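The Parts Shelf at Skarkosgate: A Little Gallery

Welcome in, and thank you for stopping by. The Skarkosgate repair club has been meeting for 14 years now, and somewhere along the way we became the place people bring their old computer bits when they can't bear to throw them out. Sutrisno Nair started the habit by turning up one evening with a shoebox of memory sticks from his late uncle's store, and the shelf has been filling up ever since. At last count (Carmela Goicoechea did the counting, bless her, over the whole of a rainy July) we had 376 pieces with their own little labels, and a good many more still waiting in envelopes.

Not every piece has a picture, and this page won't show you much of the shelf yet. I'm starting with the processors, because they are what visitors ask to see first, and because I have a soft spot for them myself. My first job was at a small computer shop called Ritel, where I spent my lunch hours reading the fine print on chips with a borrowed magnifying glass, and I suppose I never quite grew out of it.

If you've never handled one, a processor is a lovely thing to meet up close. All that work goes on under a plain metal lid, called the heat spreader, which carries the warmth away to the cooler that sits on top of it in a finished computer. The lid is usually a good bit smaller than the board it's fixed to, so you get a border of color peeking out past the metal, and I always think it looks like a picture in a mount.

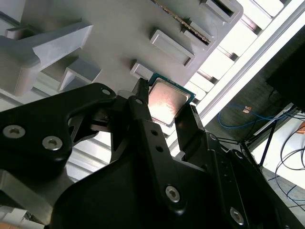
A processor held at a slant over the gray tray, with the light turning its silver lid a pinkish white and a thin line of green showing along the edge.

I do love how a bare metal lid picks up whatever light is going. Danang Krishnan, who has far more patience with a lens than I do, will tell you that shine is a nuisance and that a cloudy afternoon by the window is best for reading the lettering. He's right, of course – but a bright one makes me smile every time I scroll past it.

A word on trays, too, while we're here. Pockets with raised sides are a great help with small parts, and they keep a chip from sliding about when somebody leans on the bench (it is nearly always me). For years we made do with egg cartons and jar lids, and I still have a drawer of those at home that I can't quite part with.

The next set of pictures will be the Sinaga boards, as soon as Herman Subramaniam and I agree on what order they go in. After that come the sound cards, and then the Homow box, which Syahrul Hutapea has been sorting since last July and which is a whole story by itself. If you have a part you'd like us to look after, do drop a note through the door or catch one of us at a meeting. Tea is always on, and prints of anything in the gallery are 50 cents each toward new labels.

Page last updated April 29, 2024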